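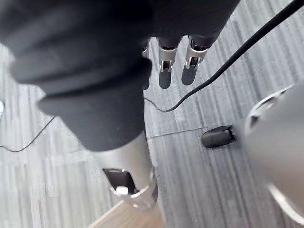

カーペット敷きの床と黒いケーブル

Platley 床面記録 README

概要

Platley は、Belay 室の床に敷かれたカーペットの状態を記録した表と、その書き方をまとめたものです。対象はカーペットの表面、継ぎ目、床を通るケーブル、床に残った跡、清掃の履歴です。壁、天井、空調、照明は対象にしていません。

レコードは全部で407件あります。1件が床の上の1か所に対応します。同じ場所を別の回に見たものは別のレコードになるので、場所の数はこれより少なくなります。同じ場所かどうかは spot_id で判断してください。

もとは部屋の使用者が掃除と配線の引き継ぎに使っていた表計算のファイルで、列の名前も単位も人によって違っていました。それを Sum-yee Wei が一つの形式に直し、平野和弘(Kazuhiro Hirano)が日本語の用語をそろえました。旧ファイルにあった私的なメモは削ってあります。

想定している使い方

・掃除の前に、跡が残りやすい場所を確認する
・ケーブルを引き直すときに、前の経路を見る
・継ぎ目の浮きや隙間が進んでいないかを回ごとに比べる
・カーペットの柄や汚れの呼び方を決めるときの参考にする

向かない使い方

・部屋の正確な図面を起こすこと。位置は巻尺で測っていて、壁の出入りは考慮していません。
・カーペット製品の耐久性の比較。一室だけの記録で、使われ方も偏っています。
・電気設備の点検記録の代わり。ケーブルについて書いてあるのは床のどこを通っているかだけで、容量や接続先の機器の状態は見ていません。

ファイル構成

README.txt
この文書です。

floor.csv
本体です。文字コードは UTF-8、区切りはカンマ、先頭行が列名です。

terms.csv
用語の対応表です。日本語と英語が並んでいます。旧ファイルで使われていた言い方も old 列に残しました。

cleaning.csv
清掃の履歴です。1行が1回の作業で、floor.csv とは round 列で結びます。

plan.txt
原点と軸の取り方を文字だけで書いたものです。図はありません。

old/
整形前のファイルから私的なメモを除いたものです。集計には使わないでください。列が途中でずれている箇所があり、直していません。

floor.csv の列

列は18あります。

record_id
レコードの通し番号。欠番があります。

spot_id
場所の番号。同じ場所なら回が違っても同じ番号です。

round
何回目の見回りか。整数。

time_slot
朝、昼、夕のいずれか。時刻までは書きません。

kind
seam(継ぎ目)、cable(ケーブル)、mark(跡)、stain(汚れ)、wear(すり減り)、plain(特に何もない面)のいずれか。

x_cm
原点から東西方向の距離。単位はセンチ、整数に丸めてあります。

y_cm
原点から南北方向の距離。単位と丸めは x_cm と同じです。

length_cm
長さ。seam と cable では必須、それ以外は任意です。

width_cm
幅。測れないほど細いものは空欄にします。0 とは書きません。

direction
柄の線に対する向き。along(沿う)、across(横切る)、diagonal(斜め)、none。

base_color
その場所のカーペットの地の色。書き方は「色と柄の書き方」を見てください。

line_lean
柄の線の傾き。left、right、straight、unclear。

height
周りと比べた高さ。up、flat、down。

fixed
cable のみ。固定してあれば yes、なければ no、確かめていなければ空欄。

under
家具や布などの下に入っているかどうか。yes、no、part。

action
そのときに行った作業。何もしなければ空欄です。

checked_by
記録した人の略号。SW、KH、TI、AH、FL の五つがあります。

note
自由記述。日本語、英語、ルーマニア語、ドイツ語が混じっています。翻訳はしていません。

原点と軸

原点は入口側の壁の左隅、床と巾木が接するところです。入口に立って部屋の奥を見たとき、右へ行くほど x が大きくなり、奥へ行くほど y が大きくなります。plan.txt にも同じことが書いてあります。

第1回から第3回までは窓側の隅を原点にしていました。floor.csv では換算済みですが、old/ の中は当時のままです。換算では部屋の隅が直角だとみなしています。平野が後で角を測ったところ少しずれていたので、第3回までの y_cm は奥の方ほど誤差が大きいと考えてください。補正値は入れていません。

色と柄の書き方

このカーペットは、遠目には灰色一色に見えますが、近くで見ると細い線の集まりです。線はどれも途中で切れていて、一本の長い筋になっているところはほとんどありません。使われている色を、表では次のように呼びます。

淡灰(pale gray)
中灰(medium gray)
炭色(charcoal)
生成り白(off-white)

base_color には、その場所でいちばん面積を占めていると見える色を一つだけ書きます。迷ったら「中灰」とし、note に「迷い」と書いてください。後から迷いのあるレコードだけを抜き出すためです。二色を並べて書いた旧レコードは、先に書いてある方を残しました。

生成り白の線と、白い糸くずや紙片は見分けにくいです。指で触れて動けばくず、動かなければ柄とします。動いたものは拾って捨て、レコードにはしません。ただし同じ場所で何度も見つかるときは kind を mark にして note に書きます。

炭色の線と汚れも紛らわしい組み合わせです。濡らした白い布を軽く押しあてて、布に色が移れば stain、移らなければ plain です。こすらないでください。線の毛先が寝てしまい、次の人が wear と書いてしまいます。実際に二か所で起きていて、該当の spot_id は既知の問題の節にあります。

line_lean は、記録者が y の大きい方(部屋の奥)を向いて立ったときの傾きです。床に近い位置から見ると、遠近のせいで左右の線が別々の向きに開いて見えます。膝をついたまま傾きを書くと、まっすぐな線でも left や right になります。立って見直すか、定規を線に沿わせてから書いてください。どちらもできなければ unclear です。

継ぎ目の書き方

継ぎ目は37か所を登録しています。柄が細かいので、継ぎ目は目立ちません。線の並びを横切る細い筋として見えることがあり、見る向きによっては消えます。片側から見て見つからなかったら、反対側に回ってもう一度見てください。

見つけ方は記録者によって違います。Traian Iordache は手のひらを床につけ、柄の線に沿ってゆっくり滑らせます。Aurelia Hodoroagă は懐中電灯を床すれすれに置いて影を見ます。どちらの方法でも表の書き方は同じで、方法を書く列はありません。途中で加えることも考えましたが、過去の分を埋められないので見送りました。

長さは、端から端まで目で追える範囲を測ります。家具の下に入って先が見えない場合は、見えるところまでの長さを書き、under を part にします。推測で延長しないでください。

height の基準は、定規を継ぎ目にまたがせて置いたときに定規が揺れるかどうかです。揺れれば up、隙間ができて中央が落ちていれば down、どちらでもなければ flat とします。数値では記録しません。初期には厚紙を差し込んで枚数で測っていましたが、厚紙の種類が人によって違い、比べられませんでした。

ケーブルの書き方

kind が cable のレコードは24件です。ケーブルは動くので、spot_id はケーブルそのものではなく経路の区間に付けています。曲がり角から次の曲がり角までが一区間です。緩やかに曲がっているときは、いちばん曲がりの強いところで区切ります。

床に触れていない部分は書きません。机の縁や棚から垂れている部分がこれにあたります。床についたところの x_cm と y_cm を始点とし、終点は note に「終 x=… y=…」の形で書きます。始点と終点の列を分けなかったのは設計の失敗で、次に列を見直すときに分ける予定です。

布や覆いの下を通っている場合、覆いをめくって確かめたなら under は part、めくらずに見えるところだけ書いたなら note に「先は未確認」と加えます。めくった覆いは元の位置に戻してください。

黒いケーブルは炭色の線の多い場所で見落とされやすく、灰色の養生テープも同じです。足を引っかけそうな経路を見つけたら、記録より先に壁際へ寄せます。action には「寄せた」と書き、寄せる前の位置を x_cm と y_cm に入れます。寄せた後の位置は次の回で拾うので、その場で二件に分けなくて構いません。

余った長さを輪にして床に置いてある場合は、輪の中心を位置とし、length_cm には輪の直径を書きます。ほどいて全長を測る必要はありません。

跡、汚れ、すり減り

mark は、物を置いていたために毛が寝ているものです。丸、四角、細長いもの、線状のものがあり、形は note に書きます。重い物をどけた直後ははっきりしていて、時間がたつと薄くなります。回をまたいで残っていれば同じ spot_id で次のレコードを作り、消えていれば kind を plain にしたレコードを一件加えて終わりにします。

影を跡と書いてしまった例が旧ファイルにいくつかありました。脚の細いものが立っていると、床に細長い影が並びます。照明が複数あるので影も一方向とは限りません。書く前に手をかざして、形が変わるかどうか見てください。変われば影なので、記録しません。

stain は、色が布に移るもの、または触るとべたつくものです。何の汚れかは分かるときだけ書きます。「たぶんコーヒー」のような書き方は旧ファイルに多くありましたが、整形のときに「茶色、原因不明」に直しました。

wear は毛が短くなっている、または柄の線がぼやけているものです。入口の前と、机と棚の間の通り道に集まっています。通り道の記録が多いのは、よく見ているせいでもあります。部屋の奥の角は家具をどけないと見られず、件数が少なくなっています。

測り方と道具

巻尺、30センチの定規、白い布、懐中電灯、鉛筆、記入用紙を使います。記入用紙は Provico の帳票に floor.csv の列を書き写したもので、用紙自体は配布物に含めていません。

二人で測るときは、一人が原点側の巻尺の端を押さえ、もう一人が読みます。読んだ人の略号を checked_by に書きます。一人のときは巻尺の端に文鎮を載せてください。テープで留めると、はがすときに毛が抜けます。

丸めは1センチ単位の四捨五入です。第5回だけは5センチ単位で読んでいて、後から細かくすることはできません。
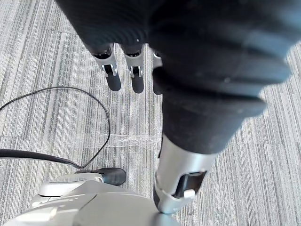 清掃の履歴

cleaning.csv には、掃除機がけ、部分洗い、糸くず取りの三種類が入っています。通常の掃除機がけは水曜日の朝で、柄の線に沿って一度、横切って一度かけます。継ぎ目の上では横切る向きを避け、線に沿う向きだけにします。端が浮いているところに吸い口の角が当たると、浮きが広がることがあります。

ケーブルは先に持ち上げて椅子の座面に載せます。載せるところがなければ、片側に寄せて半分ずつかけます。掃除機でケーブルの上を越えないでください。

部分洗いには Tromlow の無香料のものを薄めて使っています。薄め方は容器の裏に従います。布に含ませて押しあて、乾いた布で吸い取り、そのまま放置します。乾くまで物を置かないこと。部分洗いをした場所は、次の回で必ず stain か plain のレコードを作ります。作られていない場所が三つあり、履歴だけが残っています。

糸くず取りは、粘着ローラーの場合と手で拾う場合を区別していません。黒い布から落ちた繊維は淡灰の部分で目立ち、炭色の部分ではほとんど見えません。拾い残しは炭色側に偏っていると思われますが、確かめてはいません。

記録の手順

1. 前回の floor.csv から、対象の区画の spot_id を書き出す。
2. 床に置いてある物のうち、動かしてよいものだけを動かす。
3. ケーブルを記録する。掃除で動かす前に済ませる。
4. 継ぎ目、跡、汚れ、すり減りの順に見る。
5. 書き出した spot_id のうち見つからないものに印をつける。
6. 動かした物を戻す。
7. その日のうちに floor.csv に入力する。

5で印をつけたものは、消えたのか見落としたのか分からないので、別の人がもう一度見ます。二人とも見つけられなければ plain で閉じます。

7が守られなかった回があります。第6回は用紙が後から見つかり、第7回の後に入力しました。record_id の順と round の順が合わないのはそのためで、誤りではありません。

品質の確認

入力後に Florian Lehner が確認しています。見ているのは、必須の列が埋まっているか、x_cm と y_cm が部屋の範囲に収まっているか、同じ回に同じ spot_id が二度出てこないか、の三点です。範囲から外れたものは入力間違いとみなして用紙に戻ります。用紙にも同じ値があれば、値を空欄にして note に元の数字を残します。

記録者どうしの一致は、一度だけ調べました。Iordache と Hodoroagă が同じ区画を別々に見て、結果を突き合わせています。継ぎ目の位置はよく合い、base_color は合いませんでした。色の呼び方を四つに絞ったのはその後です。絞ってからの再調査はまだしていません。

既知の問題

・spot_id 112 と 113 は、こすったために毛が寝た場所です。wear と書かれていますが、すり減りではありません。過去のレコードは変更せず、note に追記しました。

・第2回の time_slot はすべて「昼」です。用紙に書かれていなかったものを一括で埋めたようで、信用できません。

・direction の diagonal は、人によって範囲が違います。Lehner は線から少しでも外れれば diagonal、Wei は明らかに斜めのときだけにしています。角度の基準は決めていません。

・note に書かれた「左」「右」は、どちらを向いて書いたか分からないものがあります。位置を知りたいときは x_cm を使ってください。

・ルーマニア語の note の一部で、ț と ş の文字が別の符号のものと混ざっています。検索するときは両方を試してください。

・棚の下は一度も測っていません。レコードがないことは、跡がないことを意味しません。

・fixed の空欄は「未確認」ですが、第4回までは「固定なし」の意味でも空欄が使われていました。分けられないので、第4回までの fixed は集計から外すことを勧めます。

よくある読み違い

件数の多い回ほど床の状態が悪い、とは読めません。plain のレコードも含まれていますし、見て回った広さが回によって違います。

spot_id の数字の大小に意味はありません。隣り合う番号が部屋の反対側にあることもあります。

height が up から flat に変わった継ぎ目は、直したとは限りません。action が空欄なら、家具の位置が変わって押さえられただけかもしれず、表からは判断できません。

変更履歴

v0.1
旧ファイルをそのまま一つにまとめたもの。配布していません。

v0.2
原点を入口側に統一。kind に plain を追加。

v0.3
base_color を四色に整理。二色並記をやめた。

v0.4
cable の区間の切り方を変更。それ以前のケーブルのレコードを区間ごとに付け直した。old/ を追加。

v0.5
6月の見直し分。note の誤字を直し、terms.csv に旧用語を追加。列の増減はありません。

次の版で予定していること

ケーブルの終点を end_x_cm と end_y_cm に分けます。direction に角度の基準を付けるかどうかは、平野と Lehner の間で話が続いています。カーペットの一部を張り替えることになった場合は、張り替えた範囲の spot_id を閉じ、新しい番号を振ります。古い番号は再利用しません。

利用条件

部屋の使用者と、使用者から受け取った人が自由に使えます。再配布するときはこの README を一緒に渡してください。checked_by の略号を使って個人の作業量を比べることはしないでください。

誤りの報告

record_id と、直すべき列の名前、正しいと思われる値を書いて Sum-yee Wei まで知らせてください。用語については平野が受けます。口頭で済ませた分が抜け落ちたことがあったので、紙でもメールでもよいですが、書いたもので渡してください。用紙の写しがあれば一緒にお願いします。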